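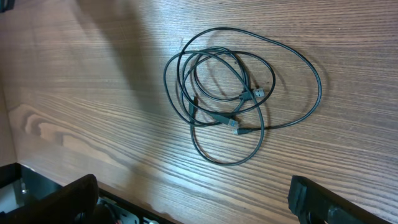
A cue is a signal that tells the people backstage when to do something during a play. One cue may turn on a lamp, and another may start the sound of rain. Many cues travel along cables. The thin black ones on the wooden table carry small signals, and one has a USB connector with a silver metal tip. Stage lamps need thicker cables.

The person who gives the cues is called the stage manager. Each cue has a number, written in a copy of the script called the prompt book. The stage manager says "stand by" first, then "go". Nothing changes until the word "go".
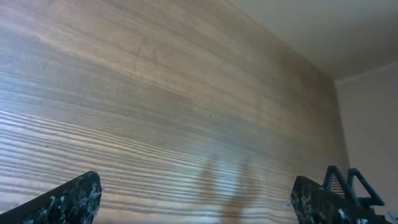

Mererid Gethin adds that the word "go" must never be used for anything else over the headset. If you want someone to leave, say "please move".

A small play may have 30 cues. Cue 7 always comes after cue 6, even if an actor skips a line. If a cue is added late, it is given a number such as 6.5.

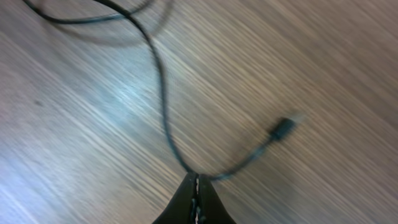
Thin black cable on a tabletop.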